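MEDIA RELEASE
22 Jun 2026
For immediate use

Plernorach puts hand-held grippers through soft goods trial, names two pad types for next round

Plernorach has finished the first round of its hand-held gripper comparison and is putting the results out early, ahead of the full write-up. Short version – ribbed pads did well on thick fabric, less well on thin. Camera position mattered more than we'd planned for. Full tables to follow.

The trial, called Ester, compares hand-held grippers on household soft goods. Hair accessories, socks, face cloths, baby hats, small bags with drawstrings. Things that fold up on themselves and don't have a proper edge to grab. Most gripper tests still use blocks, cups and tins. Fine for what they are. Not much help if the job is packing an online order or tidying a bedroom.

Round one ran to 324 handling tasks over 15 kinds of item. Each task was done by a person holding the grippers, one in each hand, with a camera on the tool. No arm fitted at this stage. The same jaws go on an arm in round two.

"We wanted the jaws sorted out before the arm came into it," said Tekle Yimer, trial lead at Plernorach. "With an arm you never know straight off if it was the pads or the controller. So – hands first."

What was compared

Two pad types on the same black linkage body. Pad A is ribbed, with fine ridges running across the face. Pad B is smooth and a bit softer. Same jaw travel, same opening width. Operators swapped pads halfway through each block, and the order was switched the next time so nobody got all their practice on one type.

Three camera mounts were tried as well: low, high and offset to the left. The low mount saw the fingertips best but lost sight of whatever was further back. High mount the other way round. Offset was the one operators liked least and it has been dropped.

Tasks were done in ordinary rooms, on beds, kitchen benches and one carpeted floor. Patterned bedding was kept in on purpose. It gives the vision side a harder time than a plain grey bench and that's the point of it.

Headbands and scrunchies turned into their own block after the first practice runs. The plush ones squash down a lot and spring back in the loop, so the place you grip them changes the whole shape. The satin ones gather and slide. Lace trim is a seperate problem, it can get between the ribs.
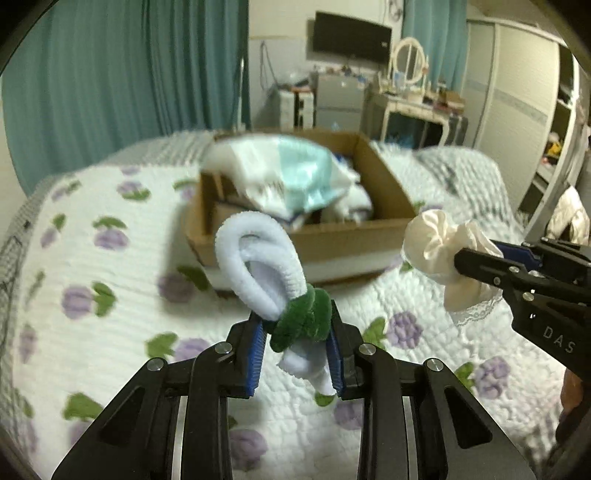
Esi Agbeko says the hair accessories were the block she would run again before anything else, and that she'd want thinner satin in it next time – the thick pieces let both pads look better than they are. She also asked that the release say plainly that a pad which holds well is only half done if it won't let go cleanly. Release was scored in round one but only as yes or no, and she would like it timed.

Plernorach agrees and timing has been added for round two.

Early results

Pad A finished 46 more tasks than Pad B without a re-grip. Most of the gap came from plush, towelling and knitted items. On satin and thin cotton the two were close enough that we aren't calling it either way.

Pad B let go more cleanly. Fewer items hung on to the pad when the jaws opened. Lace was the worst for Pad A, drawstrings next.

Wide pinches worked better than tip pinches on anything with stuffing or pile. Tip pinches were better for pulling one item out of a packed box, and for anything still in a slippery bag. Plastic packaging gave both pads trouble, and it gave the cameras trouble too, mostly from glare.

Two-handed tasks took almost twice as long as one-handed ones in the first block and came down after that. Operators put it down to getting used to the trigger, which is stiff. A lighter spring is being tried now.

None of this is a product rating. It is one round, one body design, a small group of operators. Please don't quote it as more than that.

What's next

Round two moves the jaws onto a bench arm with the Darko controller, then repeats the same task list. A second controller, Druvel, will be run beside it if it arrives in time. Both will be given the same recorded hand-held tasks to work from and scored on the same sheet, so the numbers can sit next to each other.

Changes already locked in:

Pads – A and B both stay. A third with shallower ribs is being moulded.
Camera – low and high mounts only, both recorded at once.
Items – thinner satin, more lace, more items still in their bags.
Scoring – re-grips counted, release timed, drops noted with a reason.
Trigger – lighter spring, if it holds up past the bench check.

The target is 100 repeats per item for the arm, which is more than the hand-held round managed. It'll be slow. The first colour check on the new cameras was done in April and needs doing again now the mounts have moved.

"I'd sooner have fewer items and more repeats," Yimer said. "Some of the round one blocks were short. You could see a pattern but you wouldn't bet on it."

Taking part

Labs and small makers with their own pads or fingers can send them in for round two. They need to fit the standard jaw plate, the drawing is available on request. Please send two full pairs and a spare set of pins. Pads come back used. Very used in some cases.

Results for outside pads will be shared with the sender first, and go in the public tables only with thier okay.

Notes for editors

Ester is the name of the trial, not of a gripper. Please write Plernorach with one capital. The photo may be used with this release, credit Plernorach. Tekle Yimer is available for interviews, mornings are best. Task list and scoring sheet can be sent out now, round one tables once they've been checked.

Media contact: press desk, Plernorach

ENDS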